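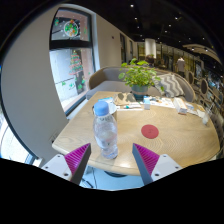
图3 手持夹爪视角下的圆桌场景,瓶子位于两指之间,右侧为红色圆形垫

4.2 采购方案与预算分配

本节讨论手持夹爪采集设备的采购。前期调研比较了Avirex和Lekar两家的报价,另有Crichton提供的整套租赁方案,最后没有采用租赁,原因见4.4。评审时间是2025年3月13日,会上由Zixuan Tian汇总各项单价,分歧主要在指垫耗材和备用底座的数量上。

先说指垫。图3中两侧夹指均为白色安装座加品红色带棱指垫,座上留有螺丝孔。预算里安装座和指垫分开列项,指垫按耗材报,安装座按设备报。单片指垫采购价185元,含税,不含运费。Lekar的报价略低,但起订量大,一次要压很多库存,小组经费不允许。Avirex可以零买,交期长一些。两家的指垫孔位不通用,选了一家基本就绑定了,这点在立项时没有写清楚,后来补了说明。

指垫的更换周期目前没有可靠依据。厂家给的寿命是实验室条件下测的,夹持对象单一,和桌面场景差别较大。我们暂按每套夹爪配6片备件做预算,用完再补。这个数偏保守,审批时被问过一次,维持不变。备件不集中存放,随设备走,领用要登记,登记表格式见附录B。

再说场地和物品。餐桌类场景不需要另购道具,水瓶、杯子、纸张、药盒一类都是现成的,只列了一小笔杂项费。透明物体是例外。透明瓶身和透明杯子对视觉算法要求高,需要保证样本量,所以杂项费里单独给透明容器留了额度。瓶子规格不统一,瓶盖大小也不同,采购单上只写“透明塑料瓶,带旋盖”,没有指定品牌。

单套设备的合计成本为3,847元,包括夹爪本体、安装座、首批指垫、相机支架和线缆,不包括存储和后期标注。存储走公共账户。标注费用另案申请,放在Trekik子项目下,预计11月才能批下来,在此之前的数据只做初筛,不做精标。

相机这一项反复比较最多。广角镜头覆盖范围大,圆桌、沙发、窗户和远处的室内空间都能进画面,代价是边缘畸变明显,画面下方还有一块黑色区域不可用。换窄视角镜头可以减轻畸变,可是近处的夹指容易出画,夹指和目标物的相对位置就看不全了。考虑到后续训练主要依赖指尖附近的信息,仍然选广角,标定板费用并入相机项,不再单列。标定每次换镜头都要重做,工时没算进预算,算是一个遗漏,下一轮要加上。

光照方面没有采购补光灯。图3那样的室内有窗户日光,顶部还有小射灯,亮度已够用,但瓶身会有反光。偏振片询过价,单价不高,装上以后进光量下降,室内偏暗的场地可能不够,先买少量试用,不批量配。

采购顺序上,建议先下相机和支架的单,夹爪本体随后,指垫最后。指垫到货快(零买的情况下),本体要排产。第一轮实际执行时顺序弄反了,指垫先到,放了很久没用上,期间占用了本就不多的流动经费。第二轮已经按新顺序走,付款节点也相应调整,首付比例下调,尾款在验收后付。验收项目包括夹指开合是否顺畅、螺丝孔是否对齐、支架有无松动,三项都过才签字。

预算执行率截至目前为92%,剩余部分主要是偏振片和运费的预留。运费波动比预想大,偏远场地的往返寄送基本吃掉了预留的一半,后面如果再加场地,运费要从不可预见费里出,或者改为人员随身携带。随身携带的话夹指部分需要硬壳箱,箱子还没询价。

还有一个细节,同一张桌子的物品摆放最好在不同片段间有变化,位置、朝向、遮挡都换一换,这样一个场地可以多用几次,摊下来的场地成本低很多。下图同样是瓶子立在两指之间,尚未夹持,瓶子放在深红色圆垫上,周围的药盒、纸杯、彩页都在可视范围内。按这个思路,场地预算可以再往下压一压,具体压多少要看第二轮的数据能不能用,目前还不好说。

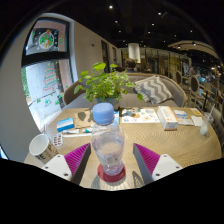

4.3 备件与维护费用的估算

维护费按年计,分成更换件和人工两块。更换件以指垫为主,线缆次之,安装座很少坏,但螺丝孔反复拆装会滑丝,滑丝后只能整件换。人工这块没有外包报价,暂按组内工时折算,折算标准沿用上一期项目的,偏低,待修定。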